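## Setting up a sorting test for the Clollus kit

The Preda sales page promises 4000 picks between calibrations. Test that yourself before paying for the second year.

1. Level the table and lay a plain cloth.
2. Run the calibration twice. If the results differ, stop.
3. Set out soft, shiny and clear items, with the bin on one side.
4. Do 20 runs and log every miss, including the ones the app calls "retries."
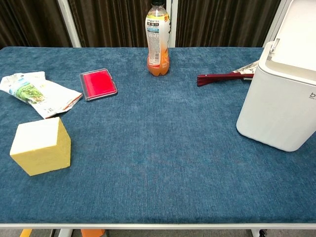 Kustisley: Clear plastic is where ours fell down. The app scored a dropped bottle as a success, so keep your own tally.

5. Move the bin and repeat. Fewer than seven clean runs, and I'd send the kit back.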